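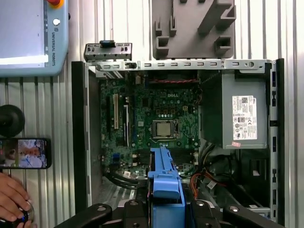

Yutong Wan nos preguntó en la primera presentación del proyecto por qué nos empeñábamos en enseñarle la tarea al robot con la mano, pudiendo programar la trayectoria punto por punto en una tarde. Añadió que, para un ordenador que siempre es el mismo modelo, una secuencia fija le parecía más que suficiente.

La pregunta nos vino muy bien, porque nos obligó a escribir este informe empezando por ahí y no por la lista de componentes. Una secuencia fija funciona mientras la caja esté siempre en el mismo sitio, los cables caigan siempre igual y las piezas entren sin resistencia. En un equipo de sobremesa usado no se cumple ninguna de las tres cosas (¡lo de los cables es una aventura!). Queríamos ver hasta dónde se llega si una persona guía el brazo a distancia, lo repite muchas veces y después un modelo aprende de esas repeticiones.

## Planteamiento

El proyecto se llama **Skivalus** y lo hemos desarrollado entre cuatro estudiantes durante el segundo semestre. La tarea completa es el desmontaje parcial de un ordenador de torre tumbado y sin tapa lateral. La dividimos en tramos cortos:

- acercarse a la pieza sin tocar la placa base;
- cerrar la pinza sobre ella;
- extraerla o soltar su cierre;
- dejarla en la zona de recogida.

Cada tramo se graba como un episodio independiente. Al principio grabábamos el desmontaje entero de una vez y fue un error: si la persona que manejaba el mando se equivocaba en el tercer tramo, perdíamos también los dos primeros, que a lo mejor eran buenísimos.

## Teleoperación

Manejamos el brazo con un mando que se sostiene en la mano. El movimiento de la muñeca del operador se traslada a la muñeca del robot con un factor de escala que se puede cambiar sobre la marcha. Con escala completa el acercamiento es rápido y bastante cómodo; dentro de la caja la reducimos a la mitad, y aun así los primeros días dábamos unos sustos tremendos.

Lo que más nos costó fue acostumbrarnos a trabajar sin tacto. Con los dedos propios uno nota enseguida si una pestaña cede o si está haciendo palanca donde no debe. Con el mando solo queda mirar. Probamos a avisar del esfuerzo con una vibración, usando la lectura de par de las articulaciones, y mejoró mucho, aunque la señal llega con algo de retraso y hay que aprender a esperarla.

## La fuente de alimentación

El tramo de la fuente es nuestro favorito y también el más difícil. Para planificarlo nos fijamos sobre todo en dos cosas: el cierre negro de plástico, metido entre la fuente y el soporte metálico, y el poco margen que queda hasta la placa verde que asoma justo debajo.
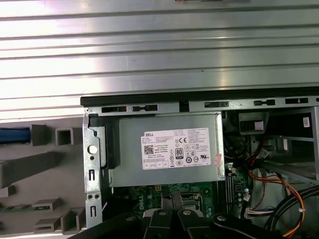 Decidir desde dónde entra la pinza nos llevó casi dos semanas de discusiones, y al final lo resolvimos grabando las dos opciones y comparándolas. Entrar desde abajo nos obliga a pasar los dos dedos por encima de la placa base, pero a cambio la etiqueta blanca de Dell queda de frente a la cámara de la muñeca, y esa etiqueta resultó ser una referencia estupenda para el modelo, por su contraste con el metal. Desde el otro lado los dedos llegaban con más holgura y la cámara perdía la fuente demasiado pronto.

## Datos

| Concepto | Valor |
|---|---|
| Episodios grabados | 3.134 |
| Episodios válidos tras la revisión | 3.000 |
| Episodios del tramo de la fuente | 700 |
| Episodios reservados para evaluación | 203 |

Los de evaluación salen de los válidos y no se usaron en ningún entrenamiento. La revisión la hicimos a mano, con un visor propio que llamamos Galine, y descartamos los episodios con cortes de vídeo o con la pinza cerrada antes de tiempo. Conservamos las correcciones. Si el operador se desvía y vuelve, ese regreso enseña al modelo a recuperarse, y al quitar esos fragmentos en una prueba el comportamiento empeoró de forma muy visible.

## Pendiente

El modelo se acerca bien y cierra bien. Soltar el cierre de la fuente sigue fallando cuando un cable queda cruzado por delante, y ahí todavía toma el mando una persona. Queremos grabar más episodios con los cables recolocados a propósito entre toma y toma, y probar unos dedos más estrechos que ya tenemos dibujados. La calibración de la cámara está en la carpeta `vorska/`, junto con las notas de cada sesión.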